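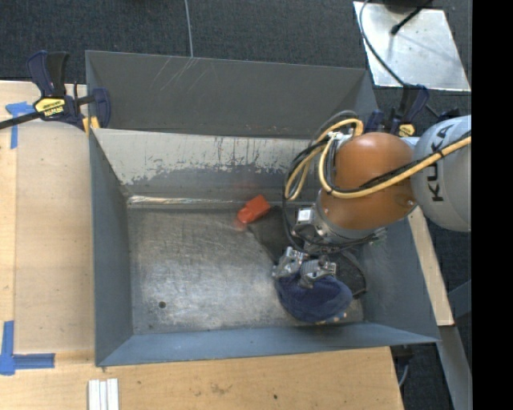

Foto: Gasance / Divulgação

Tempo de leitura: 3 min

Tinta gasta em caixas metálicas: quando retocar e quando decapar

Quem trabalha com caixas, calhas e tabuleiros de chapa pintada conhece o problema. A tinta começa a levantar junto a uma aresta, alguém passa uma demão por cima, e na inspeção seguinte a falha voltou, maior. Neste número pedimos a Dezső Kozma, responsável pela manutenção na Virkside, que nos explicasse como decide entre o retoque local e a decapagem completa.

O critério dele começa pela aderência. Antes de abrir qualquer lata, faz um corte em grelha com lâmina nova a um palmo da zona danificada, cola fita adesiva por cima e puxa de uma vez. Se os quadrados ficarem agarrados, o dano é local e basta retocar. Se a fita trouxer tinta, a película perdeu ligação à chapa para além do que se vê, e pintar por cima é deitar material fora.

No fundo de uma caixa que leva peças soltas, o conselho de Kozma é não pintar. As peças raspam, a tinta sai em lascas e as lascas acabam misturadas com o produto. Prefere deixar a chapa à vista, limpa e com uma película fina de óleo protetor quando a caixa fica parada. Nas paredes, onde o contacto é menor, a pintura compensa.

Para o retoque local, a sequência usada na Virkside é curta. Desengordurar primeiro e lixar depois, nunca ao contrário, porque a lixa empurra a gordura para dentro dos riscos. Lixar com grão 80 até a borda da tinta antiga deixar de se sentir com a unha. Aspirar, passar um pano que não largue pelo e aplicar o primário no mesmo turno. A chapa lixada não deve ficar de um dia para o outro sem proteção, sobretudo em armazéns próximos do mar.

Entre o primário e o acabamento, Kozma espera quatro horas, e outras quatro antes da segunda demão. A caixa só volta ao serviço ao fim de sete dias. É o ponto em que há mais discussão com a produção, que quer a caixa no dia seguinte. A tinta parece seca ao toque muito antes de estar curada, e uma pancada nessa fase arranca-a até ao metal.

As juntas merecem atenção à parte. A sujidade acumula-se no ângulo entre o fundo e as paredes, e a humidade fica lá retida. Aiguo Shao, da Wenik, que faz a pintura por subcontrato para várias oficinas da zona, recomenda escovar as juntas à mão, mesmo quando o resto é decapado a jato. O abrasivo chega mal aos cantos fechados e o primário acaba aplicado sobre pó. Shao pede também aos clientes que não tapem os furos de drenagem com tinta ou massa. Recebe com frequência caixas em que isso aconteceu, com a corrosão a avançar a partir daí.

Quanto à cor, a única regra é o registo. A Virkside passou a anotar na ficha de cada caixa a referência da tinta e a data da última intervenção, depois de ter comprado em fevereiro um lote de um tom diferente do que já usava. Não prejudica a proteção, mas complica a identificação das caixas por secção.

A ficha de intervenção está disponível para os assinantes que a pedirem em resposta a este boletim. No próximo número: rodízios para cargas pesadas, com os ensaios feitos na oficina Ndlovu.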